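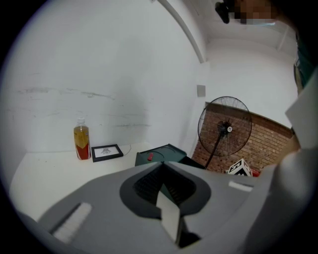
I've been told three times this year that I should be oiling my cutting boards once a month. The last person to say so was selling oil.

I'm not against oil. I own some. But the schedule bothers me, the way all schedules for household things bother me, and since July I've been trying to find out where these numbers come from. Change the furnace filter every 90 days. Replace your pillow every 2 years. Swap the sponge weekly. Descale the kettle monthly. Who worked these out, and did they ever meet my kettle?

The pillow one is what set me off. I bought a pillow from a shop called Drumer, and it came with a card saying it should be replaced after 2 years "for your health." No word on what happens to my health in the third year. I wrote to them and asked. The answer was polite and said that pillows lose support over time, that skin and dust build up, and that 2 years was "the industry recommendation." I asked which industry. I haven't heard back, but I have been getting their discount codes.

My mother slept on the same feather pillow for as long as I knew her, and she washed the cover and hung the thing out of the window when it was sunny. I don't offer that as proof of anything. She also believed in putting butter on burns.

What I did find, after a few evenings of reading, is that a lot of this advice is copied. One site says six months, five other sites say six months and link to the first, and the first links to a company blog that links to nothing. Water filter jugs are a good case. Mine is a Zesa, and the lid has a little light that blinks after 180 days. It doesn't test the water. It has a clock in it. I left the jug in a cupboard one winter while I was away, dry, and the light still came on, right on time, to tell me that the filter I hadn't used was used up.

Now, a filter does wear out. I believe that part. If you've got hard water and four kids, it will probably wear out well before the light says so, and then the light is wrong in the other direction, which seems worse to me. A number that's wrong for the light user and wrong for the heavy user is only right for some average household that buys averagely.

My friend Neelam Sisodia thinks I'm being unfair. She used to write the care leaflets for a small appliance maker, and she says the number has to be something. If you tell people "replace when worn" they never replace it, and then they complain that the machine is broken. Fine – I can see that. I asked how they'd picked theirs. She said for the vacuum bags they ran tests, real ones, and for the rest they looked at what Werum put in its leaflets and went a bit shorter.

A bit shorter! So if Werum is looking at them too, we'll all be changing our filters at lunchtime.

I did try keeping up with the lot for a while. I wrote down every interval I could find for the things in my apartment and put them in a calendar. It lasted until the week when the smoke alarm, the mattress, the fridge coils and the shower head all came due together. The smoke alarm I did. I'd do that one regardless, and so should you, and I'd replace the whole unit when the date on the back says so. I have no quarrel with numbers when being wrong about them means a fire.

The mattress I flipped, and then read the label, which said it had only one side. So I flipped it back.

These days I go by looking. The board gets oil when it looks dry, and I use whatever's plain and cheap. The kettle gets vinegar when there's crust in it. The sponge goes when it smells, and then it does the floor behind the toilet as a last job. I saw one article claiming that cleaning this way costs you 1,000 dollars in damage over the years, and I read it twice trying to find out damage to what.

The Zesa light is still blinking, by the way. I've put a piece of tape over it. If anyone knows how those 180 days were arrived at, and I mean knows, with a test somebody ran, write to me and I'll happily take the tape off.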